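Trernby Diplomatic Visits Register: README

Trernby Documentation Office
Updated June
3 min read

## Summary

The Trernby Diplomatic Visits Register records official visits, bilateral meetings and signed joint statements as announced by foreign ministries and heads of government. It is intended for students, librarians and reporters who need a consistent record of who was received, at what level, and under what form of protocol. The Register does not assess the importance or outcome of any meeting.

The current release holds 1000 entries. Of these, 210 are linked to the text of a joint statement or communiqué.

## Sources

Entries are drawn from public notices issued by the host government, the visiting government, or both. Where the two notices differ on the date or the rank of a participant, both versions are kept and the field `conflict` is set to `yes`. News agency copy is used only to confirm the spelling of names and the location of a meeting.

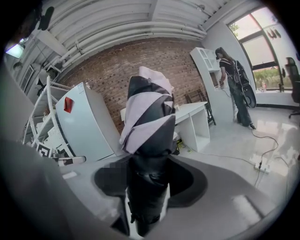
Notices published in a language other than English are translated by the Office and labelled accordingly. The original wording is stored in the field `source_text` and should be quoted in preference to the translation.

## Fields

- `visit_id`: a permanent number, never reused
- `host` and `guest`: the two governments, in short form
- `level`: state, official, working or private
- `venue`: city and, where published, building
- `occasion`: summit, forum, anniversary or stand-alone visit
- `statement`: link to the agreed text, if any
- `conflict`: yes or no
- `source_text`: the notice as issued, to a limit of 500 words

## File layout

The Register is supplied as three comma-separated files. `visits.csv` is the main table. `statements.csv` holds the joint statements and is joined to the main table by `visit_id`. `changes.csv` lists every correction made after first publication, with the old value and the new.

The tool Clamis, included in the `tools` folder, checks that dates are well formed and that every statement has a matching visit. It should be run again after any local edits. 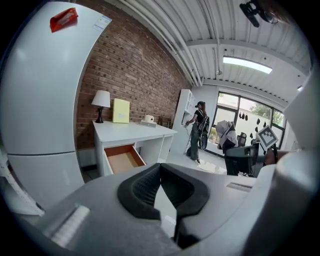 White refrigerator and desk against a brick wall.

## Known gaps

Telephone calls and video meetings are excluded. Transit stops are recorded only when a formal meeting was announced. Coverage of working visits is weaker than coverage of state visits, as many governments do not publish a notice for the former. Users should not read a low number of entries as a sign of poor relations.

## Corrections

Requests should cite the `visit_id` and attach a public source. The Office replies within 30 days. Changes to the `level` field require a notice from one of the two governments concerned.

## Licence

The Register may be copied and adapted for any purpose, provided the Office is credited and the release number is given. Programme logos and seals are not covered.

Related items

- Siluvura Treaty Index: data card
- Murín Communiqué Collection: README
- Clamis: notes on date checking
- Style guide for the names of governments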